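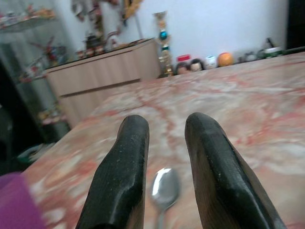 Testing grippers on the things people eat from

Yakubu Nwachukwu has spent most of this year picking up dishes. He runs hardware trials at Iria, a small outfit that builds two-armed systems for household work, and his job since winter has been to decide which fingers go on the ends of the arms. We talked on June 7, 2024, after he had finished the spoon, plate and bowl portion of the tests.

The choice came down to two sets. One is the Komberg finger, which is short and stiff. The other is the Cabello, which is longer and has a softer face. Both bolt to the same wrist and both take the same commands from the controller, so a swap can be done with a hex key and a fresh calibration. Nwachukwu said that was the main reason they made it to the final round.

"We had others that looked better on paper," he said. "But if I have to change the mount and the cable and the driver to try a finger, I'm testing five things at once and I don't learn much about the finger."

A spoon is the hardest of the regular items, in his view. It is thin, it lies close to the table, and the handle gives very little to hold. With a wide gap between the fingertips the arm has some room for error in where it thinks the spoon is. The trouble comes when the tips close and have to meet low enough to catch the metal without pressing into the tabletop.

"Everyone asks about strength," Nwachukwu said. "With a spoon it's all height. If you come down 4 millimeters too high you close on air. Too low and the arm starts pushing on the table, and then the table moves, and now everything on it is somewhere else."

The tests are done on folding tables in a furnished room. He prefers them to the heavy bench at the office, which doesn't shift when it is bumped and so hides mistakes. The tabletops have a marble pattern with a lot of pink and orange in it, and steel dishes on top of that give the cameras plenty to sort out. He did not change the lighting or cover the shiny surfaces for the trials.

The wrist camera was a separate argument. An earlier version of the system used only the head camera, and it did well enough with large objects. The arm itself got in the way at the last moment, when the view mattered most. Adding a camera at the wrist fixed part of that. It sees the tips and whatever is between them, though a fast move will blur the picture.

"I slow the last part of the approach down," he said. "People watching find it boring. I would too. But you get a usable picture at the point where you need one."

I asked him how the two sets compared on steel bowls. He said a bowl can be taken by the rim, and the rim is a good handle as long as the fingers don't slide along it. The bowl wants to rotate around the point where it is held, and it will hang at whatever angle its weight gives it. For an empty bowl he doesn't mind. For a full one it would be a failure, and full bowls are not part of this round.
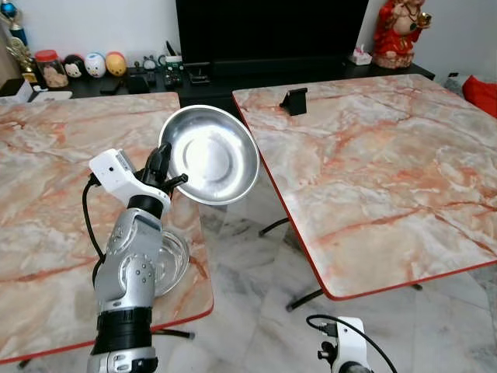 What the numbers said

Iria logged 3,000 grasps across both finger sets. Nwachukwu does not put much weight on the total, because most of them were easy. He went back and pulled out 370 that he calls the hard ones, all of them spoons lying flat or plates near another dish, and compared the two sets on those alone.

The Komberg did better on spoons. Its tips are stiff, so when the controller says they are at a certain height they are at that height. The Cabello bends a little on contact, and the bend was enough to lift the tips off the handle. On plates the order was reversed. The softer face settled against the rim and held with less force, and the plate turned less in the air.

"I was hoping one would win," he said. "I had a slide ready for it."

He also tracked how long the fingers lasted. The padding on the Cabello began to show wear after 14 days of steady use. It picks up dust as well, and he now wipes the tips down each morning with a damp cloth. The Komberg collects dust too but has less to wear away. A worn pad matters more than it sounds, he said, because the grip changes slowly and the log only shows it as a run of slightly worse days. For a while he blamed the calibration.

The controller took up more time than he had planned. It came from Grultimside, and the default force limit was set for boxes. On a shallow plate that setting would tip the far edge up before the rim was fully between the fingers. He lowered it in small steps over an afternoon and wrote the values on a piece of tape stuck to the laptop. The tape is still there. The values have since gone into the configuration file, with one for steel and another for plastic cups, which flex if they are squeezed at the open end.

Having two arms raised its own question, which was whether both should carry the same fingers. Matching sets are simpler to maintain, and either arm can do any job. A mixed pair would let one arm handle spoons and the other handle plates, but then the planner has to know which is which, and an object on the wrong side has to be moved or reached for across the body.

"I'd go mixed," Nwachukwu said. "I know what it costs in planning. But look at a normal table. There's a plate, there's a bowl, there's a spoon next to them. No single finger I've tried is good at all of that."
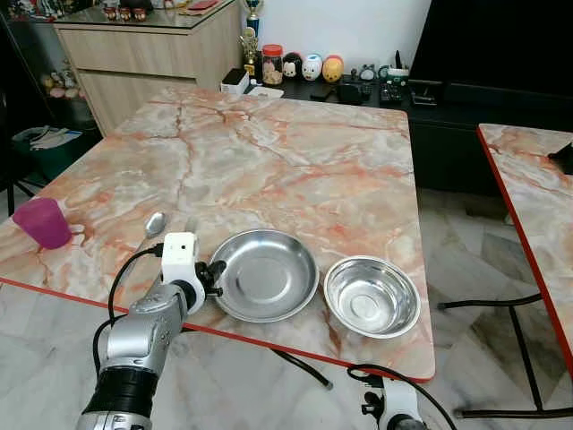
Adi Siregar disagrees about the mixed pair, and told me so in a separate call. Siregar said the spoon results could be matched with the softer finger if the approach angle were changed, and that the team had only tried coming straight down. "Tilt the wrist and the bend stops mattering so much," Siregar said. "Then you keep one finger on both arms and one set of spares in the drawer."

Nwachukwu had heard the argument before. He said tilting works when there is open table on the far side of the spoon, and gets harder with a plate beside it. He has agreed to run it anyway. The tilted approach will be tested in July, on the same tables and with the same spoons, plates and bowls, and the fingers will be ordered after that.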